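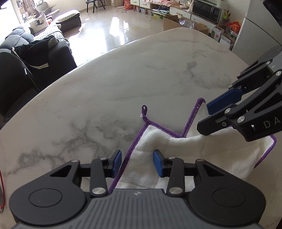 White cloth, purple edging, marble-patterned table.

7/24/26

I've gone completely overboard on hemming this summer and I have no regrets! It started in May, when Rozália Doležal lent me her old overlocker (a Brariline, heavy as a sack of potatoes) and told me to keep it until I got bored. I'm not bored. I've used up 17 cones of thread and I'm already eyeing a deep green.

If you've never used one, an overlocker trims the edge of the fabric and wraps it in thread in a single pass, and it goes FAST. My first try ate half a pillowcase. The second one had loops hanging off it like a fringe, so I called Rozália and she talked me through the tension dials over the phone, one at a time, while I sewed little strips of an old bedsheet and read her the settings. We got there in the end, and I may have whooped.

Corners are still my weak spot. I used to try to swing the fabric around under the foot, and I'd get a little thread knot every time. Now I sew right off the end, turn, and start again on the next side, then tuck the tail back under the stitches with a big blunt needle. It's slow, but I love how it looks.

The other big discovery is thread color. For years I matched everything to the fabric like a sensible person, and wow, what a waste! A loud edge on plain cotton makes me happy every time I open the drawer. Aurelio Zamudio sold me a whole roll end of cotton at the Prirnitz market, 68 inches wide, and I plan to go all the way through it with orange, teal and a mustard that I'm still a bit unsure about.

Next up is napkins for my sister, with rounded corners this time (wish me luck). If you have a trick for keeping curves from going wavy, please leave it in the comments, I'd love to hear it.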